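Reports / Workplace Automation Fund / Interim

Furuvard retraining grant: second progress report, period ending February

Prepared by Fengying Dong for the grant office. Copied to Kaiwen Lü at Stillano.

You asked for this one to be shorter than the first and to say plainly whether the money is doing what the application said it would. My answer for the period is "partly," and I would put less weight on the good numbers than our own kickoff slides did.

Where things stand

The application made two promises. The first was that staff from the packing and returns lines at Furuvard would be retrained as demonstrators, recording everyday handling tasks so that Stillano could train the arms meant for the returns line. The second was that no one who moved over would lose pay or hours during the grant. The second promise has been kept so far. I checked it against payroll myself. The first has been kept on paper, and most of this report is about what that means.

By the end of February the team had recorded 3018 demonstrations. Stillano accepted 1817 of them. The rest were thrown out, mostly for lost tracking, dropped objects or a gripper held outside the allowed range. Stillano says a reject rate like this is normal for a new crew. I have no way of checking that, and neither does anyone else on our side. I'd ask the fund to press for a comparison figure before the next payment is released.

I also want to flag that the bonus described in the application is tied to accepted recordings. The demonstrators don't see which of theirs were rejected until the weekly sheet comes out, and the sheet gives a code instead of a reason. Jinfeng Xia, who spent years on returns before moving over, had most of a shift marked with the same code and got three different explanations of it from three people. The bonus terms should either be changed or dropped. I have said this to Kaiwen Lü twice and was told it is under review.

The work itself

Demonstrators work in the upstairs room with the high ceiling, spread out among the tables. They wear a head unit, and some of them carry a pack on the back as well. They handle objects with hand-held grippers so that the motion can be copied later by an arm. It is skilled work and slower than I expected. A person who can fold and bag a return without looking has to relearn it with two black fingers that open only so far, and has to do it at a steady pace the whole way through.
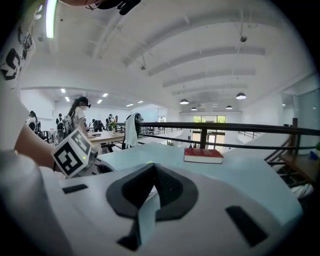 Hand-held grippers in use at one of the upstairs tables. A colleague in a head unit stands at the next table.

What people tell me about it is mixed. Chenxi Feng likes the work and has said she would not go back to the line if offered. She had wrist trouble from packing and finds she can set her own breaks here. Dehua Hao finds it isolating. On the line he talked all day; with the head unit on he mostly doesn't, and he has asked to be put back on returns for part of the week. Furuvard agreed to a split schedule and then did not post one. It was still not posted when I closed this report.

Neck strain is the complaint I hear most. We bought lighter straps from Kettunen out of the equipment line, and people say they are somewhat better. We have no measurements. The first report said strain would be "monitored," and what that has come to is a sign-in sheet with a comments box that is usually blank. I take responsibility for that part. A short form, filled in at the end of each session, goes into use next month.

Training

The application described a course leading to a recognized certificate. What has been delivered is a two-day introduction to the equipment and a safety talk. Both were decent. Neither would mean anything to another employer. Rukico, named as the training provider, has sent an outline for the remaining modules (basic data review, fault reporting, cell operation) but no dates and no instructor. The training line is therefore well underspent, and I don't want that read as a saving.

This matters more than the recording totals. If the arms reach the returns line as planned, the need for demonstrators will drop. The application says these same people will then become operators. I asked Furuvard for the number of operator posts it expects to open. I was told it depends on performance. I asked for a range and did not get one. Until there is something in writing, I can't report that retraining leads to a job at this site, and I'd suggest the fund stop saying so in its own material.

The returns line

There has been no change to staffing on the line yet. The first arm was tried on flat bagged items only, with a worker beside it clearing what it missed. The shift lead's view was that the pair handled less than one experienced person would have. It was a single trial and I don't want to make too much of it in either direction. The worker beside the arm did describe the job as waiting for it to fail, and that is a job we should look at before there are more of them. The application treats it as a step up and pays it at the same grade.

Changes requested

We ask to move the unspent part of the training line into the next period, on the condition that Rukico confirms dates first. If it can't, we would like permission to find another provider.

We ask that the bonus be replaced by a flat hourly supplement for everyone recording, accepted or not. Kaiwen Lü has concerns about quality under a flat rate. My own reading is that clear reject reasons, given the same day, would do more for quality than the bonus has.

We do not ask for more equipment. Stillano has suggested additional gripper sets. With a third or more of the recordings being discarded, I don't see the case for collecting faster.

Next period

Session strain forms in use. Split schedule posted, with Dehua Hao's hours settled. Reject codes rewritten in everyday words and posted where the team can read them. A written answer from Furuvard on operator posts, or a note from me saying there isn't one. I have also asked for a demonstrator to sit in on the monthly call with Stillano, and Jinfeng Xia has agreed to do it if the time counts as paid.

Spending tables and the payroll check are attached separately.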